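I've had Grultumen on my desktop for a month now and I'm still finding reasons to open it. It's a grasp planner with a simulator bolted on, and it's the first one that let me get from install to a working pick in an afternoon. The dining room demo has become my standard test.

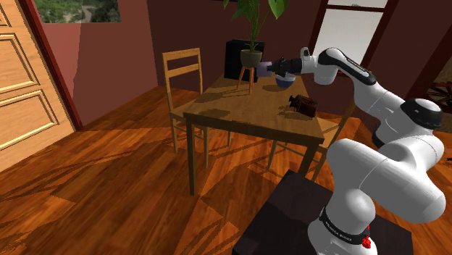 *Dining room demo, lavender piece held over the bowl.*

What won me over is the replanning. Nudge a goal and you get a fresh path in 18 ms on my old desktop, where Ketedov used to sit and think. I ran 100 picks with the default settings and only opened the config file twice (both times to fiddle with the approach height, my own fussiness).

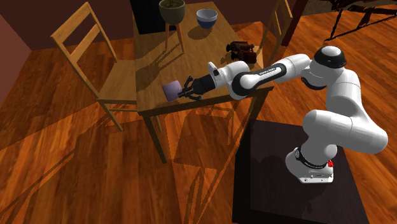
The logs are lovely too! Every rejected grasp comes with a plain sentence saying why, and you can scrub back to it on the timeline. Yuzuki Katayama's tutorial covers this well, so start there. 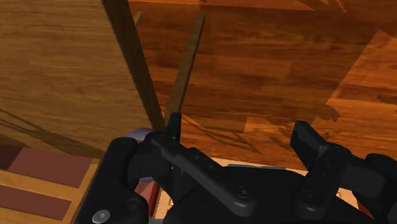

Perception is the weaker half. The segmenter is fine on clean shapes but gets muddled by busy textures, and the gripper view is hard going for it: wood grain nearly everywhere, long shadows, and the little lavender object half hidden behind a black linkage. Turning on the depth prior helped a lot. I'd like that on by default.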